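Teleoperators wanted, Folanville
Part-time, fixed term

Buschmann is looking for 9 people to drive a robot arm by remote control and record examples for a learning system. The work is done at our site in Folanville. You do not need a degree or any background in robotics. You do need steady hands and the patience to do a small job many times in a row.

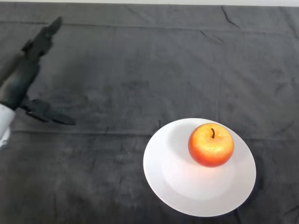 Each recorded example is called an episode. You will be given a short written instruction and will carry it out through the arm, once per episode, at an even speed. Most of the first block is made up of tasks with one object and one target, such as an apple and a white plate on a dark cloth. Later blocks use more objects and longer instructions. You will be told which block you are on at the start of each shift.

What you will be doing

Setting out the objects for each episode from a start sheet
Driving the arm through the task
Marking each episode as good, poor or failed
Writing a line or two on anything odd, such as a dropped object or a late start

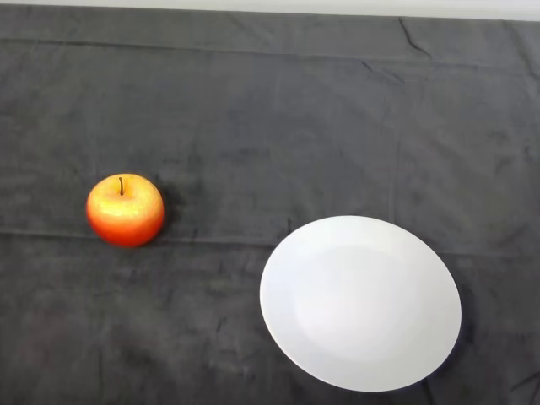 Apple on the cloth, plate empty.

Start positions matter to us. The sheet gives a zone for each object, and you place it by eye inside that zone. Please do not line things up in the same spot every time, as the system will learn the spot and little else. The cloth is left as it lies unless the sheet says to change it.
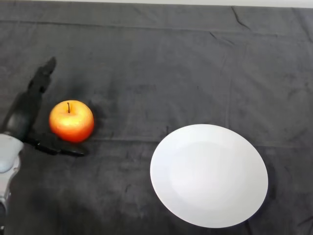

Grasping takes up most of the training. New starters spend 2 paid days on it before any of their episodes are kept. We teach you to come in with the hand open and to get a finger to either side of the object, as with the apple here, before you close. Closing early is the most common fault and we will go over it with you on playback.

Episodes that fail are kept as well, so long as they are marked correctly. We would much prefer an honest "failed" to a doubtful "good". A second person checks a share of every shift's marks, and you will take your turn at checking too. For a task like the fruit one, the checker looks at whether the object is where the instruction said it should be at the end.

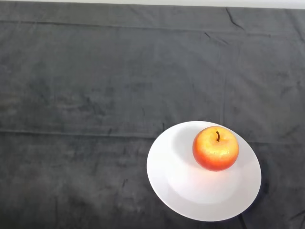
If two people disagree on a mark, the episode goes to the shift lead, who decides.

Hours and terms

16 hours a week, in four shifts of four hours
Mornings or afternoons, fixed when you start
Contract of 21 weeks, with paid breaks
Seated work with both hands in use; tell us if you need the station adjusted

You must be 18 or over and able to read short instructions in English. People who took part in the Marton round in September are welcome to apply again.

How to apply

Send a short letter and the shifts you can work to the Plasent project desk at Buschmann, Folanville. Applications close on Wednesday, October 12, 2022. Those shortlisted will be asked in for a one-hour trial at the controls, which is paid.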